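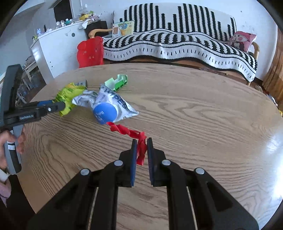
Products Docs Pricing Blog Press Contact

Plinance releases Tang 2.0, with rolling deploys for small teams

4 min read

September 6, 2023

Hi, I'm Perihan Akyol, and I run the deployment tools group at Plinance. Our press person is out on leave, so you get me this time, and I'm going to tell you about Tang 2.0 the way I'd tell you over lunch.

Tang is our command line tool for pushing apps to a hosted platform. You write a short config file, you type one command, and your app goes up with its database and its environment settings attached. Version 1 has been out for a while and people have been very kind about it, except on one subject. Every deploy stopped the old copy of your app before the new one started. If the new one took a minute to wake up, your users got a minute of error pages. I have read every email on this. There were a lot of emails!

Tang 2.0 does rolling deploys by default. The new copy starts next to the old one, Tang checks a health address that you choose, and traffic moves over once that address answers properly. If it doesn't answer before the time limit, the old copy keeps serving and you get a log telling you where things stopped. You can still ask for the old behavior with a flag (some of you have apps that really can't run twice at the same time, and we heard you).

The second big piece is database bindings. In version 1 you had to copy the service name into two files, and if they didn't match, the error message was close to useless. I wrote that error message, so I'm allowed to say so. Now the name goes in the config file once, and Tang reads it from there. If the service doesn't exist yet, Tang asks if you'd like to create it.

Hülya Dursun rebuilt the whole upload step too, and I love this part. Tang used to send your full project every time. Now it compares files first and sends only what changed. Our own billing app has 2165 files in it, and a typical deploy sends a handful of them.

We ran a private beta with 800 developers, and they filed 1501 reports between them, everything from crashes to a very firm opinion on the color of our progress bar. (It's gray now. You won.) One of the teams was Sindholm, who make scheduling software for dental offices and deploy several times a day.

"We used to save our deploys for late evening so the front desks wouldn't notice," says Nadine Harb, lead developer at Sindholm. "Now we just ship when the code is reviewed. My evenings are a lot quieter."

A few practical things. Tang 2.0 runs on Linux, macOS and Windows. Your version 1 config files will still load, with a warning next to any setting that has a new name, and typing "tang migrate" rewrites the file for you and keeps a copy of the old one. Build plugins from version 1 need a small update, and Lalit Upadhyay has written a guide for plugin authors that's up in the docs now. Please read it before you write to him, he's a busy man!

The command line tool is free, as before. Paid hosting plans haven't changed in price, and rolling deploys are included in all of them. While a deploy is running you'll have two copies of your app up for a short time, and we don't bill you for the second one.

Next up is Jestine, our log viewer, which Aslı Altıntaş and her team are moving onto the same config format. We're planning to open that beta in November, and anyone with a Tang account can put their name down from the settings page.

To get Tang 2.0, run "tang update" or grab the installer from the Products page. Version 1 will get security fixes for another year.

Reporters who'd like a demo or a call can reach me through the Contact page. Put "Tang press" in the subject line and it comes straight to my inbox.

Plinance makes deployment and logging tools for small software teams.

Previous post Next post Back to Press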